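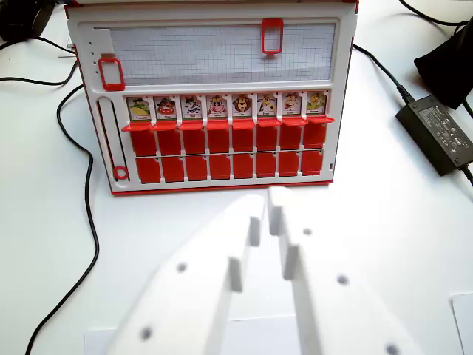 Identification Keys
Handout for Unit 4: Structure, Cost and Error
Course leader: Henrike Gerlach

Read this handout before the practical on 6th May. Sections 1 to 3 are examinable. Section 5 gives the definitions to be used in written work.

1. What a key does

An identification key assigns a specimen to one member of a fixed, known set of taxa. It does so through a series of questions about characters of the specimen. Each answer removes part of the set, and the process stops when one taxon is left.

Two points follow from this definition. First, a key can only return a taxon that its author put into it. A specimen from outside the set will usually still reach an endpoint, and the endpoint will be wrong. Second, a key is separate from a classification. A classification groups taxa by relationship. A key groups them by whatever is easy to see and reliable to score, and close relatives may come out at opposite ends of it.

The same structure is used outside biology. Fault-finding charts, triage protocols and mineral tables are all keys in the sense used here, and the results in Sections 2 and 3 apply to them without change.

2. Number of questions

Consider a strictly dichotomous key, in which every couplet offers two leads and every taxon appears once as an endpoint. A key to n taxa then has n – 1 couplets, whatever its shape. The total length of the key is therefore fixed by the number of taxa. The author controls only the arrangement.

Arrangement decides how many couplets a user must answer. The two extreme cases are:

Linear key. Each couplet separates one taxon from all the rest. The longest path is n – 1 couplets.

Balanced key. Each couplet divides the remaining taxa as evenly as possible. The longest path is the logarithm of n to base 2, rounded up to a whole number.

Worked case, n = 27. Both keys contain 26 couplets. In the linear key the longest path is 26 couplets and the mean path, with all taxa equally likely, is 13.96. In the balanced key the longest path is five couplets. Five taxa are reached in four couplets and the other 22 in five, giving a mean of 4.81.

For n = 1000 the balanced key has a longest path of ten couplets. The linear key has a longest path of 999 and would not be usable.

If every question allows three answers in place of two, the logarithm is taken to base 3. A full three-way key to 27 taxa has paths of exactly three questions. Such keys are rare in print. Characters that split cleanly into three states are hard to find, and the middle state tends to collect doubtful specimens.

3. Unequal frequencies

The means in Section 2 assume that each taxon is equally likely to turn up. In field material this is almost never the case. Let p(i) be the proportion of specimens belonging to taxon i, and d(i) the number of couplets on its path. The expected cost of one identification is the sum of p(i) × d(i) over all taxa.

The lower bound on this sum, for two-way questions, is the entropy of the distribution p in bits. The Huffman procedure gives the arrangement with the lowest expected cost:

Step 1. List the taxa with their proportions.
Step 2. Join the two entries with the lowest proportions into one entry and add their proportions.
Step 3. Repeat Step 2 until one entry remains.
Step 4. Read the joins in reverse order as the couplets of the key.

Small case. Four taxa have proportions 0.5, 0.25, 0.125 and 0.125. A balanced key costs two couplets for every specimen. The Huffman arrangement gives paths of one, two, three and three couplets, and an expected cost of 1.75. Here the cost equals the entropy, which happens only when all the proportions are powers of one half.

The procedure assumes that any group of taxa can be separated from any other group by one good character. Real organisms do not oblige. In practice the Huffman cost serves as a benchmark, and a working key is judged by how far it lies above it.

4. Error along the path

Suppose that a user answers each couplet correctly with probability q, that errors are independent, and that a wrong answer is never recovered. The probability of a correct identification after d couplets is q to the power d.

With q = 0.95, a path of five couplets gives 0.77. A path of 26 couplets gives 0.26. A rate of success that looks high at the level of the single couplet can therefore be poor at the level of the key.

The assumption of independence is weak. A user who has misread one shell character is likely to misread related ones, and a worn specimen causes trouble at every couplet that depends on surface detail. The figures should be taken as a guide to the effect of path length, and no more than that.

Three devices reduce the damage:

Confirmatory characters. A lead gives a second, independent character after the main one. If the two disagree, the user goes back.

Multiple entry. A taxon that varies in the key character is placed under both leads. The number of couplets rises above n – 1, but variable specimens are no longer lost.

Endpoint descriptions. Each endpoint has a short description to be checked against the specimen. This is the only one of the three that gives protection against specimens from outside the set.

5. Terms

Character: a feature that can be scored on a specimen, such as the shape of the aperture.

State: one of the values a character can take.

Couplet: a numbered pair of leads offering contrasting states of the same character or characters.

Lead: one of the two statements in a couplet, ending in a couplet number or a taxon name.

Single-access key: a key with a fixed order of questions. All the keys in Sections 2 to 4 are of this type.

Multi-access key: a key in which the user chooses the order. Taxa are held in a table of characters by taxa, and each answer strikes out the rows that do not match.

6. Wording of leads

Begin both leads with the same noun. Write "Aperture round" against "Aperture oval", and avoid "Aperture round" against "Not as above". Negative leads force the user to hold the first lead in mind, and they give no help with a state the author did not foresee.

Give measurements as ranges that do not overlap. If the ranges do overlap in nature, the character is unsuitable for a first position in the lead and may be used only in confirmation.

Avoid comparative terms unless both objects of comparison are on the specimen. "Last whorl wider than the rest of the spire" can be scored. "Shell larger" cannot.

7. Material for the practical

The practical uses the Toft series, which holds 1058 land snail shells collected on the chalk above Asdale. Each pair of students receives a tray of 15 shells and two printed keys to the same taxa. The Jona key is close to linear. The Ziltis key is close to balanced, but it relies on finer characters in its early couplets.

Run the whole tray through one key and then the other. For every shell record the path taken as a string of couplet numbers, the endpoint, and any couplet at which the two of you disagreed before settling on an answer. Do not correct a path after seeing the endpoint – start a new line and mark it as a second attempt.

Hand lenses are in the drawer under each bench. Shells go back into the numbered cell they came from, with the aperture facing up.

8. Problems

8.1 Show by induction that a strictly dichotomous key to n taxa has n – 1 couplets.

8.2 Find the mean path length of a balanced key to 15 taxa, all equally likely.

8.3 Five taxa have proportions 0.4, 0.2, 0.2, 0.1 and 0.1. Construct a Huffman arrangement and give its expected cost. Compare this with the entropy.

8.4 A key has couplets that differ in reliability. State where the least reliable couplet should be placed if the aim is to limit the number of specimens affected, and explain when this conflicts with the aim of a short mean path.

Written answers to 8.1 and 8.4 are due at the start of the next session. The September resit covers the same sections.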